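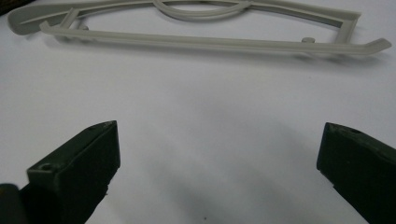
Narkia Garment Care, Building 2
Monthly Safety Inspection: Finishing Room and Hanging Storage
Period: August
Inspector: Maricel Lumbao
Area supervisor: Nestor Sison

Ratings: S = satisfactory, A = action required, N/A = not applicable

1. Exits and aisles
1.1 Exit doors unlocked and clear during working hours: S
1.2 Main aisle free of carts and bags: A
Comment: Two rolling racks were parked inside the yellow line at the rear door. Moved during the inspection. The supervisor is to remind the evening shift.
1.3 Exit signs lit: S

2. Fire protection
2.1 Extinguishers mounted, sealed and tagged: S
2.2 Stock kept clear of sprinkler heads: S
2.3 Lint removed from dryer ducts: A
Comment: The cleaning log has no entry for dryer 3. Arnel Fajardo reports that the work was done but not recorded. Clean again and sign the log.

3. Steam equipment
3.1 Hoses free of cracks and leaks: S
3.2 Pressure relief valve test tag current: S
3.3 Press guards in place: S
Comment: The guard on the Šindelář press has a loose lower screw. Tightened on the spot. Check again at the next inspection.
3.4 Burn kit stocked: A
Comment: Gel dressings are past their use date. Replacements requested under order 1656.

4. Racks and hanging storage
4.1 Load limit of 200 pounds posted on each rail: S
4.2 Rails level and end stops fitted: S
4.3 Broken hangers removed from use: S
4.4 Casters lock when set: A
Comment: One caster on rack 15 does not hold. Rack tagged out of service.

5. Chemicals
5.1 Containers labeled: S
5.2 Safety data sheets available to all shifts: S
Comment: The sheet for Wistidex spot remover has been added to the binder. The Canurix sheet is a poor copy and should be printed again.
5.3 Eyewash station tested: S
5.4 Gloves and goggles available: S

6. Electrical
6.1 Panels closed and accessible: S
6.2 Extension cords in temporary use only: N/A

Items rated A must be corrected before the next monthly inspection. Rack 15 may not be returned to service without approval from Reynaldo Marquez, Maintenance.

Reviewed by: Lorna Fajardo, Plant Safety Office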